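Refilling instead of replacing: a talk with the owner of Randside

Randside is a small print supply shop, and its owner gets excited about ink in a way most of us save for dessert. "I love an old inkjet," she told me. "People bring one in ready to dump it, and half the time it only needs a decent cleaning!"

She started refilling cartridges in September, with one bench and a box of syringes. Last year the shop did 2,067 of them, mostly black.
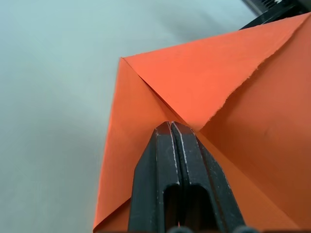 Orange paper, folded, on a pale tabletop.

I asked what customers get wrong. "They let the printer sit," she said. "Print one color page a week, any page, and the nozzles stay open." She likes the Osine refill kit for beginners (the bottles are labeled clearly, and the caps fit tight), and she keeps Skerier ink for photo work. 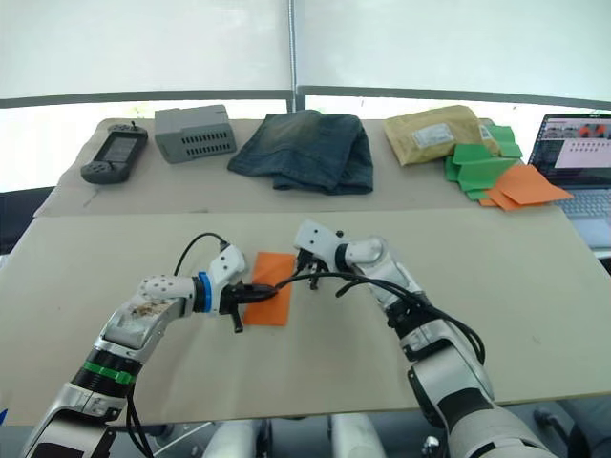

Aliyu

Does a refill look as good as new? For letters and school papers, she says yes, without a pause. Photos are trickier. "Run a test sheet first, then let it dry for 30 minutes before you judge the color. Wet ink fools everybody, me included."

She also wants people to stop trusting the low ink warning so much. One customer ran off another 144 pages after it came on, and they were all fine. 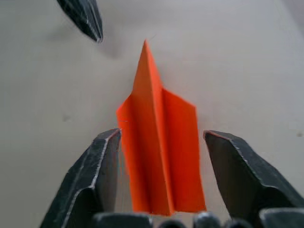 Bringing in a cartridge

Tape over the nozzles, seal it in a small bag and keep it upright on the way over. Most refills are ready the same day.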